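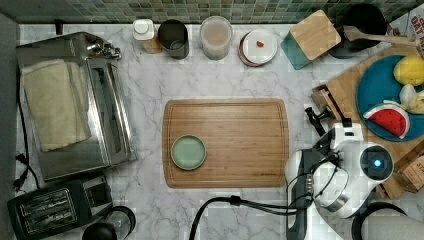 Mwanahawa Laizer

4.3 Perte de prise lors du transfert vers l'assiette

Le poste de travail de la figure 4 est celui de la troisième campagne, menée en octobre. La tâche consiste à saisir un aliment factice sur l'assiette bleu canard, à droite, puis à le déposer sur l'assiette vert sauge placée à l'extrémité gauche de la planche en bambou. Sur les 3217 essais enregistrés, 967 se sont soldés par un échec. La présente section traite des 288 échecs au cours desquels l'objet a été saisi correctement puis lâché avant d'atteindre l'assiette de dépose.

Figure 4 – Poste de travail, troisième campagne. L'assiette de dépose est vide ; les aliments factices se trouvent sur l'assiette de droite.

Nous avons d'abord attribué ces chutes à la géométrie des objets. La tranche de pastèque, saisie par la croûte, pivote entre les doigts dès que le bras accélère, et le citron n'offre que peu de surface de contact. Cette hypothèse ne suffit pas. Libor Pešek a rejoué les trajectoires fautives à vitesse réduite, avec les mêmes points de saisie, et la plupart des chutes ont persisté. Elles survenaient en outre dans une zone étroite de l'espace de travail, au passage du bord droit de la planche.

L'examen des journaux a mis en cause la surveillance de l'effort de serrage. Le contrôleur Wovier compare le courant du moteur de la pince à un seuil fixe ; au-delà, il conclut à un pincement et ouvre les doigts. Or, dans cette zone, la rotation du poignet tend le faisceau de câbles, et la traction ajoute au courant mesuré une composante étrangère à l'objet. Le seuil était alors franchi et la pince s'ouvrait, conformément à sa programmation. L'interface n'affichait aucune alarme – l'événement était classé comme une ouverture normale – et les opérateurs notaient « glissement » dans le cahier d'essais.

Deux corrections ont été apportées. Le faisceau a été rallongé et fixé plus bas sur le bras, de manière à conserver du mou sur toute la course du poignet. L'ouverture de sécurité exige désormais que le dépassement soit confirmé par la position des doigts, et elle est consignée sous un code distinct. Sur les 700 essais de contrôle qui ont suivi, nous n'avons relevé aucune ouverture intempestive. Quelques chutes de la tranche de pastèque subsistent, toutes liées à une prise trop proche de la pointe.

Le second point appelle une réserve. La double condition retarde l'ouverture en cas de pincement réel, et ce retard n'a été mesuré que sur une cale rigide. Tant que les essais sur matériau souple ne sont pas terminés, l'accès au plan de travail reste interdit lorsque le bras est sous tension.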